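Finau Publishes Results of Household and Shop-Floor Chore Trial

Machines can handle a growing share of simple chores, the company reports, but thin and clear objects remain a weak point

CLONDSIDE, February – Finau, a developer of automation software for homes and small businesses, today published the results of a trial that asked a plain question: which everyday chores can a machine take over now, and which still need a person?

The trial covered 51 chores chosen from two settings. The household list included setting out dishes, clearing a table, folding small towels and putting items back where they belong. The shop-floor list, drawn up with the packaging firm Lerville, included sorting parts into trays, closing boxes and fitting lids.

Of the 51 chores, 24 were completed by a machine without help often enough for Finau to rate them as ready for supervised use. The rest were rated as partly ready or not ready. No chore was rated as ready for use without supervision.

The company said the result is lower than some customers expect. Short videos of machines doing housework have raised hopes, and many of those videos show a task that has been set up with care and repeated until it works. Finau's trial changed the position of objects between attempts and counted every attempt, including the ones that failed in the first few seconds.

Much of the work was done at ordinary tables with ordinary goods. Clear plastic lids and soap dishes were among the items handled with two-jaw grippers, alongside cups, cloths and small boxes.

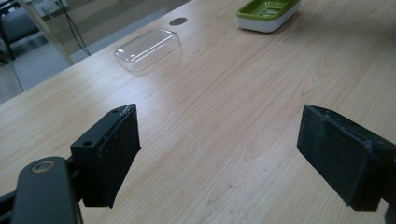

A clear plastic lid and a soap dish on the work table, with the gripper jaws open in front.

Rigid items with solid colors gave the best results. Cups, blocks and closed cartons were picked up and put down reliably in both settings. Results fell when the object was thin, soft or see-through. A clear lid lying flat on a table is hard for a camera to find and gives the jaws very little to hold. A person slides a fingernail under the edge and thinks nothing of it. A gripper with two padded jaws has to come in at the right height and angle, and a small error means it closes on air or pushes the lid away.

Chores that need two hands were also difficult. Holding an item steady on one side while turning or lifting it on the other calls for timing that current systems do not manage well. Fitting a lid to a container was rated as not ready in the household setting and partly ready on the shop floor, where the containers were all the same size and arrived in the same position.

Finau collected 2,580 demonstrations for the trial. In each one, a person carried out a chore using hand-held grippers, so that the movements could be used to train the software. The company's target for the next round is almost 3,000 demonstrations, with a larger share given to flat and clear items.

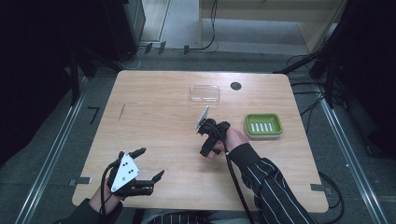 People who gave demonstrations were asked to work at a normal pace and to keep going when something slipped. Finau kept the slips in the training material. According to the company, software trained only on clean attempts did poorly once an item had moved out of place, while software that had also learned from recoveries was more likely to try again.

Speed was measured separately. On most of the 24 chores rated ready, the machine was slower than a person. Lerville considers this acceptable for work that can run through a break or after closing, such as returning empty trays to a rack. It does not plan to use machines on its main packing line this year.

For homes, Finau gives a more cautious answer. Kitchens and bathrooms differ from one another far more than packing stations do, and a chore that works on one counter may fail on the next. The company does not plan to sell a household product on the basis of these results.

A second round of the trial will start in Clondside later this year. It will repeat the 27 chores that fell short and add a group of bathroom and laundry chores. Finau will also test softer jaw pads and a narrower fingertip meant for lids, cards and sheets of plastic. Sầm, a design studio that works on tools and fixtures, will supply the new fingertips.

The full list of chores, with the rating given to each, is available from Finau on request. Shops and light manufacturers that would like to propose a chore for the second round can write to the company's press office. Proposals should name the objects involved and the space available, and say how the work is done at present.

About Finau

Finau develops software that helps machines handle everyday objects in homes, shops and small factories. The company is based in Clondside.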